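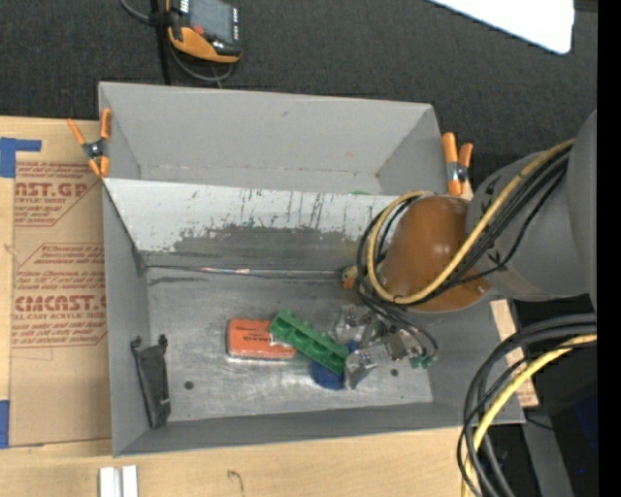

The Flendex arm over the two-part bin, items in the front section.

Flendex bin picking, Korkcombe workshop

This is the data card and README for the Flendex sorting arm, built on a table at the Korkcombe shared workshop. It covers the bin, the arm, the recordings and how to use them. The software that drives the arm is called Fimlow and has its own README in the fimlow folder.

Last updated: Sep 15, 2025

What it does

The arm picks things out of one section of a bin and puts them in the other. When the front is empty, it works the other way. The aim was a setup that could run for an evening without someone sitting beside it moving objects back by hand. It mostly manages that. Flat items against a wall are still the main reason it stops.

The bin

Grey, open at the top, with a sloping divider between the two sections. The paint on the front face of the divider has worn through low down in the middle and there are scratches and chips higher up. We have left it like that. Repainting it would change the look of the background halfway through the data, and the gripper would have it off again in a month.

The floor of the front section is scuffed and has cloudy patches. These catch the light and the early versions of Fimlow took them for objects. If you train on a small part of the data, include some recordings with very little in the bin or you will see the same thing.

The bin is clamped with spring clamps, orange handles, one at each side. Check both before a run. If the bin shifts, the calibration is wrong and picks near the walls will miss.

The arm and gripper

The arm comes in from the right. The fingers are a pale, see-through material and bend a little on contact. They wear at the tips and are treated as a spare part. Cut new ones from the drawing in the parts folder.

The cables run outside the arm in yellow and black loops. They need slack at the joint with the orange cover. Too little and the arm pulls on the connector at full reach, too much and the loop drops into view and hides the right side of the bin. Move the arm by hand through its full range after any change to the cabling - power off first.

Objects

The set is mixed on purpose: boxes, blocks, pouches, small round things, odds and ends from the workshop. Long pieces with ridges and recesses are in there to give the fingers an awkward surface. Dark, dull pouches are hard for the camera to separate from the wall they lean on.

Nothing sharp, nothing that leaks, nothing heavier than the arm can hold with its elbow out straight. Please don't add food packets. They crush and the recordings stop being comparable.

Recordings

There are 2000 pick attempts in the current release, in 2 parts:

part_a: recorded before the gripper mount was changed
part_b: recorded after

Each attempt has a folder with the camera stills, the joint positions, the gripper opening and a result. The result is one of picked, dropped, missed or stopped. "Dropped" means the item left the floor and did not reach the other section. An item that lands on top of the divider and slides back counts as dropped as well.

Joint positions are in radians. Times are seconds from the start of the attempt.

Known problems

- Some part_a attempts have no gripper opening. The field is blank, not zero.
- When two items are lifted together the result still says picked.
- Items lying over each other are often hard to tell apart in the stills. We have not marked these.
- Cables cover part of the lower right in many stills.

Running it

Start Fimlow, home the arm with the bin clear of hands, then load the bin and start the run. The stop button must be in reach of whoever is at the table. Leave acrylic sheet in its protective paper if you store it by the bin, and keep it out of the arm's reach.

Wihongi, the older control box, still works with these files but ignores the result field. Support for it will be dropped in December.

Use

Free to use and change, including for teaching. Please say where it came from. Corrections to the labels are welcome, sent as a list of attempt numbers with the new result next to each.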